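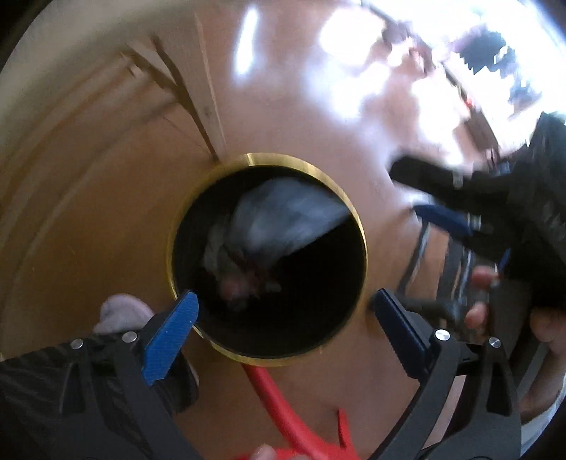
Friction is a force that acts where two surfaces touch. It pushes against sliding. When you drag a box across a floor, friction pulls the other way, and you have to pull harder than friction does before the box will move. Friction depends on two main things: how hard the surfaces are pressed together, and what the surfaces are like. A fine crosshatched pattern, such as the one on the bright blue pad touching the rim of the round opening, gives a surface many small edges. Ribs do a similar job. You can find patterns of this kind on tool handles, jar lids, bicycle grips and the soles of shoes.

Why smooth things are not really smooth

A sheet of glass feels smooth to your finger. Under a strong microscope, most surfaces show bumps and dips. When two surfaces meet, they touch only at the tops of the highest bumps. The true area of contact is much smaller than it seems.

At these points the two materials can stick together slightly. To make one surface slide, the small joins must be broken. New ones form as the surfaces move, and these must be broken too. This is one of the main causes of friction between dry, solid objects.

Pressing the surfaces together squashes the bumps and makes more of them touch. A full school bag is harder to drag along the floor than an empty one for this reason.

Two kinds of friction

Static friction acts when nothing is sliding. It keeps a book still on a sloping desk. It can grow to match the push on the object, but only up to a limit.

Sliding friction acts once the object is moving. It is usually a little weaker than the limit of static friction. You may have noticed this when moving a heavy chair: the first push is the hardest.

Rubber

Rubber is soft enough to bend into the dips of the surface it touches, so more of it makes contact. Dry rubber on dry, rough ground gives high friction. Water changes this. A thin layer of water can keep the two surfaces apart, and the grooves in a tyre or a boot sole give the water somewhere to go.

Test it: the sloping board

You will need:
a flat board about 13 cm wide
a ruler
a coin, a rubber eraser and a small wooden block
some books

1. Lay the board on the table and place the coin near one end.
2. Lift that end slowly until the coin starts to slide. Stop and hold the board still.
3. Measure the height of the raised end from the table. Write it down.
4. Do this 3 times for the coin, then repeat with the eraser and the block.
5. Use books to prop the board at one height and check which objects stay in place.

The higher the board can be lifted before sliding starts, the greater the static friction for that object. Your 3 results for one object may differ slightly. Dust, a damp finger mark or a quick lift can all change the height. Use the middle result.

Words to know

Force: a push or a pull.
Surface: the outside of an object.
Contact: touching.
Lubricant: a substance, such as oil, put between surfaces to reduce friction.

Next in this series: Oil, grease and wax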